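Two arms, one shared table: what rules do you use so they don't fight over the same parts?

Asked by Carter Penner in Robots and Automation

Hi all, first time posting here so go easy on me. I help look after a small two-arm bench cell, both arms on one rail at the front, and we've been running sorting practice with painted wooden toy blocks on a marble surface. The arms work fine on their own. Put them together and I get nervous, and I can't find any plain-English advice on who should get to reach where.
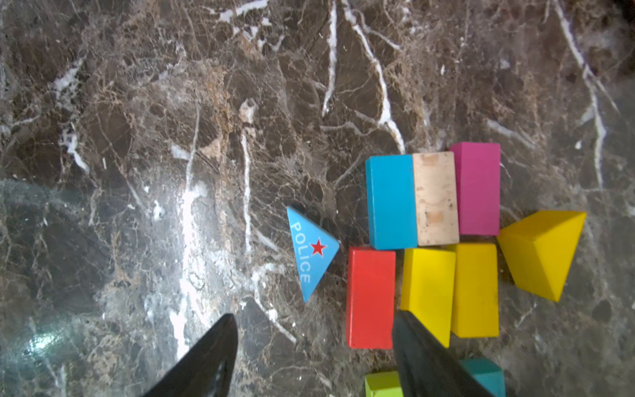 My boss, Dwight MacDonald, wants a one-page set of house rules before November and he's asked me to write it. So far I have "don't crash" and "hit the stop button if it crashes" (not my best work!). I've looked at the Feslow setup notes and they cover mounting and cabling, then go quiet on two arms sharing a space.

Things I'd love opinions on: do you split the table down the middle? Do you let both arms into the same pile? And do you bother with speed limits on something this small? It's a desktop rig, you could lift either arm with one hand, but I've pinched my thumb in it already and I'd like the page to be something people will read.

3 answers

Answer from Mervin McIntyre (accepted)

Oh, I've been where you are. I wrote the rules for a two-arm bench at Medthorpe and rewrote them over 40 times, so let me save you some evenings.

Don't split the table down the middle. I tried it, everybody tries it, and the parts never respect the line. What worked for us was a "one arm in the pile" rule. Whichever arm is going in claims the pile, and the other one backs off to a parked pose well clear and stays there until the first one has lifted and left. It costs you a little time per pick and I'd pay it every day of the week.
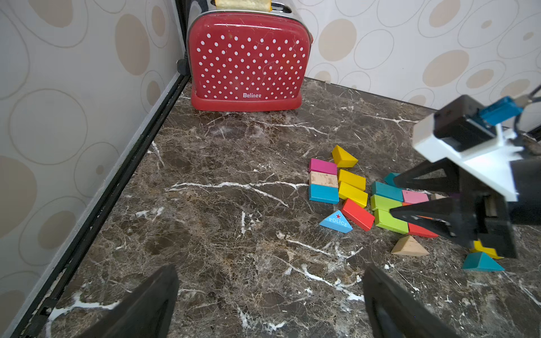 The claim has to cover the whole reach, and this is where my first version fell down. I had it covering the fingertips only. Look at how much room the arm on the right takes up in your picture — there's the white bracket, the blue module on top, the cables running back off it, and all of that comes along when the fingers go down between the blocks. So draw your keep-out shape around the bulkiest thing on the wrist and then add some. Same for the toaster. Anything standing on the surface that isn't a part gets its own no-go box, drawn taller than the thing itself.

Here's the order I'd put on your page:

1. Before power-on, one person walks the cell with their eyes, hands outside. Name that person on the sheet for the shift.

2. Only parts that belong to the job on the surface. Anything extra gets written down, with where it sits.

3. Spread the parts before a two-arm run. Tight piles are for one arm at a time, and I'd go slow on anything packed edge to edge, as the fingers want space on both sides of a block before they close.

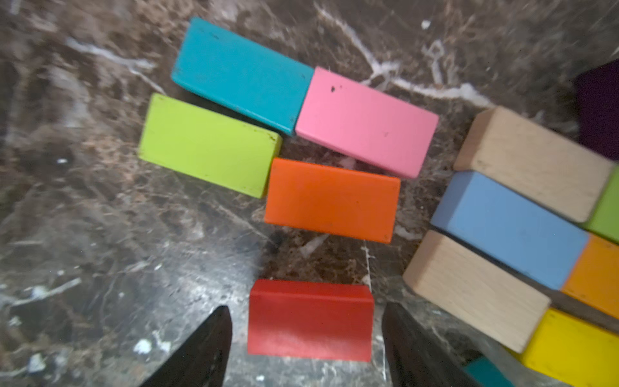

4. Slow for any new program. We ran at a crawl for the first 3 full cycles and I still do.

5. Hands in means both arms stopped. Both! The idle one is the one that gets you, because you've quit watching it.

6. If an arm drops something, the run pauses. No reaching in to "just nudge it."

On speed limits, yes, keep them even on a little rig. Your thumb already made that argument for me. And do look up whatever machine safety rules apply where you work, a house page sits on top of those and doesn't replace them.

Answer from Brock Turcotte

Mostly agree with Mervin, though I think parking the second arm all the way back is overkill once you trust the setup. We use a handoff area at Chan. One patch in the middle, either arm can put a part down there, only one can be over it at a time. The pile belongs to the left arm and the loose stuff farther over belongs to the right. I logged 291 handoffs that way before I quit keeping the log, and the only trouble I had was a cable snagging on a bracket.

Which reminds me, add cables to your list. Run each arm through its full reach by hand, power off, and watch the slack. If a loop can get under the other arm's elbow it will, usually right before lunch.

I'd also tape a little sketch of the zones to the bench so people don't need to open a file.

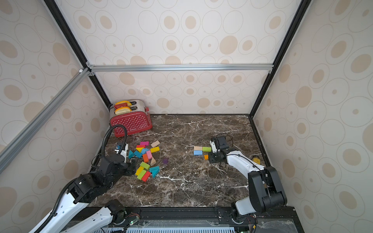 Answer from Mervin Gill

just get one arm and go slower lol. we had two of them in Clokudville and ended up unplugging one

Comments

Carter Penner: Thank you both (all three, I guess). Going with the claim rule first and I'll try Brock's handoff patch after we've had a quiet couple of weeks. Mervin M., did you have the parked pose set in the program or did somebody have to send it there?

Mervin McIntyre: In the program, and it's the first move and the last move of every job. Don't leave it to a person, we forget.

Brock Turcotte: Seconding that. Also check the parked pose again any time you move a base on the rail, even by 2 holes — ask me how I know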